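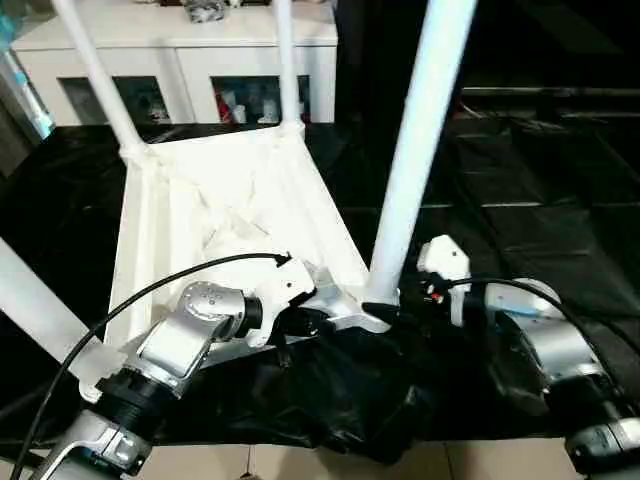

White tube frame with its molded panel, legs on

Minutes of the Drasov Hall furnishing group, December

I took the notes again, so blame me for the spelling (and for the coffee ring on the paper copy!). We started at 7:10 because the side door was stuck.

1. Last time's minutes
Agreed, with one fix: the shelf brackets go to the Yimer Street store, and I had written the wrong building.

2. The white frames
We spent most of the evening on these, and I enjoyed it more than I expected. I like the rounded corners very much, and the flat panel has a raised rim, so pencils might stay put if we use one as a craft table. There are faint ribs and creases in the panel, and two of us worried they'd collect glitter. I said everything in that hall collects glitter. We talked a good while about the metal bracket under the corner by the thick tube, and whether the same corner on the others should get one too. Some wanted it everywhere, some thought it would catch on the rug. No vote, we'll try sitting at one for a month first.

3. Money
We have 700 left in the furniture pot. The Wavano quote for felt pads and spare caps came to 147 with delivery, and everybody was happy with that. Approved. I'm ordering them this week.

4. Storage
The Fateo closet is full, again. Folding chairs to move to the back wall, 3 stacks, low enough for the kids' coats to hang over them. The old card tables can go to whoever wants them (I want one, and I said so, and it's now in the minutes).

5. Anything else
The hall clock is fast. The rug needs a proper clean before the frames go on it, and we have 2 offers of a carpet machine, so I'll ask which one has the longer hose.

Finished at 8:40. Next meeting same place, after the holidays, and please use the front door.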